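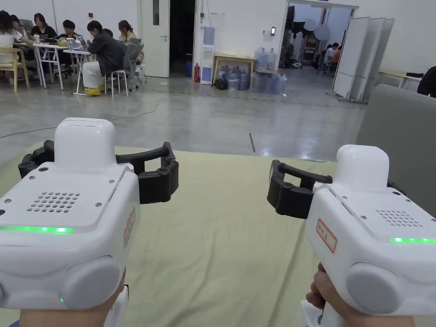
Sprechnotizen, Vortrag Wäsche falten im Betrieb, Gästehaus Etlow

Begrüßung kurz halten. Gleich sagen, worum es geht: T-Shirts und kurzärmelige Hemden, Baumwolle, ein Stück nach dem anderen. Bettwäsche kommt im zweiten Teil, den übernimmt die Wäscherei Fuchs.

Ausgangslage nennen. Im Januar sind im Haus 3178 Teile durch die Wäschekammer gegangen, davon gut die Hälfte Oberteile. Bisher hat jede Schicht anders gefaltet. Im Regal lagen dann drei verschiedene Breiten nebeneinander, und die Stapel sind gekippt. Zahl langsam vorlesen, sie überrascht die meisten.

Punkt 1: Die Unterlage

Ein Tuch unterlegen, egal ob am Tisch oder am Boden. Auf blankem Beton rutscht der Stoff und nimmt Staub an. Wir nehmen ein einfarbiges Tuch in einem hellen Ton, dann sieht man Flusen und Flecken sofort. Das Tuch muss nicht gebügelt sein. Ein paar Falten darin stören beim Zusammenlegen kaum, nur eine dicke Wulst genau unter dem Hemd sollte man vorher wegstreichen.

Größe: mindestens 90 cm in der Tiefe. Wer schmaler arbeitet, hat ständig einen Ärmel über der Kante hängen.

Hier Frage ans Publikum: Wer faltet im Stehen, wer im Sitzen? Antworten abwarten, nicht kommentieren.

Punkt 2: Aufnehmen und ausschütteln

Die meisten Fehler passieren schon vor dem ersten Falz. Das Hemd kommt verdreht aus dem Korb, ein Ärmel steckt innen, der Saum ist umgeschlagen. Wer es so hinlegt, faltet die Verdrehung mit ein.

Also anheben, hängen lassen, schauen, wo der Kragen ist.

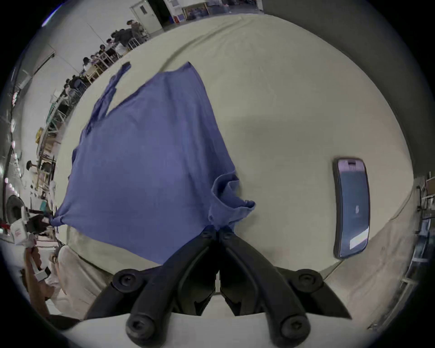 Erst wenn beide Schulternähte gefunden sind, wird abgelegt. An den Nähten fassen und einmal kräftig schütteln. Am Saum hochnehmen geht auch, dauert aber länger, weil man das Teil danach noch drehen muss.

Den Tisch vorher freiräumen. Telefone, Schlüssel, Kaffeebecher gehören auf die Ablage. In der Wäschekammer haben wir dafür ein Brett neben der Tür angebracht.

(Falls nach Bügeln gefragt wird: Oberteile bügeln wir nicht mehr. Glatt hinlegen und mit der flachen Hand ausstreichen reicht für den Hausgebrauch.)

Punkt 3: Ablegen und glätten

Vorderseite nach unten. Zuerst die obere Hälfte glattziehen, dann die untere. Umgekehrt schiebt man den überschüssigen Stoff in den Kragen, wo er schwer wieder herauszubekommen ist.

Mit beiden Seiten gleichzeitig arbeiten. Eine Ecke festhalten, an der anderen ziehen. 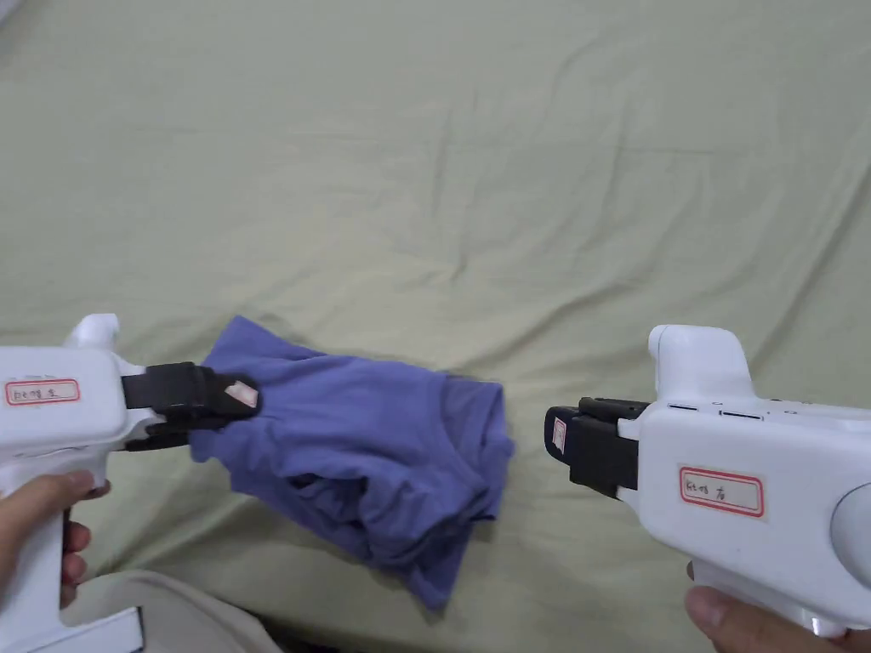 Liegt unten noch Stoff in mehreren Lagen übereinander, die Lagen einzeln auseinandernehmen. Nicht am untersten Zipfel reißen, davon verzieht sich der Saum. Geduld lohnt sich hier mehr als beim Falten selbst.

Danach drei Falze: linke Seite zur Mitte, rechte Seite zur Mitte, einmal quer. Für das schmale Regal kommt ein zweiter Querfalz dazu. Am mitgebrachten Hemd vorführen, zweimal, beim zweiten Mal ohne zu sprechen.

Punkt 4: Stapel

Die Fächer im Regal Flaltoter sind 40 cm breit, da passen zwei Stapel nebeneinander. Offene Kante nach hinten. Höchstens zwölf Teile hoch, darüber zieht man beim Entnehmen den halben Stapel mit.

Farben trennen wir nicht, nur Größen. Die Etiketten von Demik halten auf dem Regalboden besser als an der Vorderkante.

Material: Für die Übung liegen einige 200 Teile bereit, Körbe stehen hinten. Jeder Tisch nimmt sich einen Korb.

Danach Pause, dann Bettwäsche. Handzettel erst am Ende austeilen, sonst wird während der Vorführung gelesen.

Zuletzt aktualisiert: 14. April 2024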